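Notes on teaching a toothpaste tube

I have been putting off writing up the tube task. The short version is that we can now collect demonstrations for it with two hand-held grippers at a rate I am happy with, and that most of the time went into things unrelated to the policy. The long version follows, mainly so that Khrystyna Kravets can stop asking me which settings we ended up with.

The task: a toothpaste tube and a small clear plastic box, both on the table. The tube goes into the box, or comes out of it and goes back to the table, depending on the batch. Either hand may do it. There is no requirement on how the tube ends up leaning once it is inside, as long as it is released and stays put.

We started at Ivbridge with remote control through a pair of leader arms. It works, but a soft tube is a poor match for it. The operator has no feel for how hard the fingers are closing, and the tube shows every mistake. Dexter Magbanua recorded 200 episodes that way and asked not to record any more. We threw out a good part of them for crushed tubes and long hesitations before the grasp.

The hand-held grippers fix most of this. You hold one in each hand and do the job yourself. Each tool has its own camera looking down past the fingers, and a further camera covers the table from the front. The linkage is light enough that you can tell when the tube starts to give. Demonstrations also come out shorter, which matters when someone has to review them all. 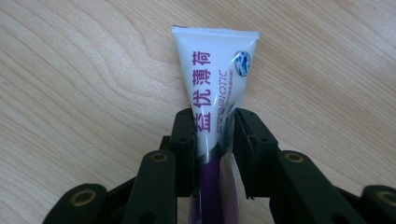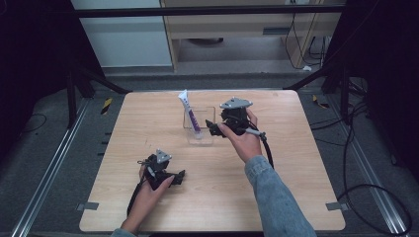 Tube in the fingers, the table with both grippers over it, and the fingers open.
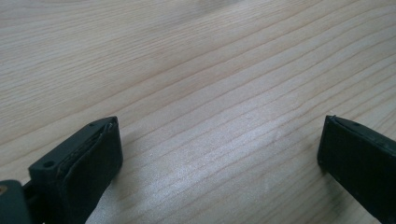 Where to grip

The crimped end is the wide, flat end, and new operators go for it first. It is easy to catch but it makes a bad handle: the rest of the tube swings around it and the tube arrives at the box at a random angle. We ask people to take the tube lower down, where it is rounder, with the crimp pointing away from the gripper. Hermine Hauser wrote that into the instructions as a single sentence and the spread in approach angles dropped noticeably in the next batch.

Closing speed is left to the operator. I tried to standardize it and regretted it. People who think about their closing speed stop moving naturally everywhere else.

The box

A clear box is a nuisance. From the finger camera its walls come and go depending on the light, and the first policy we trained would happily push the tube into the side. We considered tape on the rim and decided against it, as the deployed version would not have any. What helped was more variation in where the box starts. It now moves between episodes, and the operator is told to look at it before reaching.

Glare on the tabletop is a related problem. The wood has a finish that reflects the overhead lights, and the grain washes out in the bright patch. I had expected this to hurt tracking, so I checked the lost-pose counts before and after dimming the lights. There was no difference worth reporting. The lights stayed as they were.

Cables

Both grippers are wired. Route each cable away from the working area before you start – if it crosses the table in front of the box it will catch on something. Imelda Policarpio lost an afternoon to a connector that worked itself half out during wide reaches and produced episodes with one camera frozen. The recorder now refuses to save if either stream repeats the same image for 2 seconds.

Numbers and settings

The current set has 3387 episodes after review. An episode is rejected if the tube is dropped, if the fingers leave the table camera's view, or if the start and end pauses are missing. Grippers must be open at the start. We recalibrate the finger opening whenever a pad is replaced, and again if the closed reading has drifted between sessions.

Training runs on the Drotudix machine with the same configuration as the cup task, apart from a longer action horizon. I tried 5 values for it and the differences were small above the middle one. Rosalinda Navarro has the plots.

Still open: one-handed episodes are overrepresented on the right side, and I have not decided whether to rebalance or simply record more with the left. Handing the tube from one gripper to the other is next on the list, probably in December, once the Plollilthorpe setup is free for the evaluation runs.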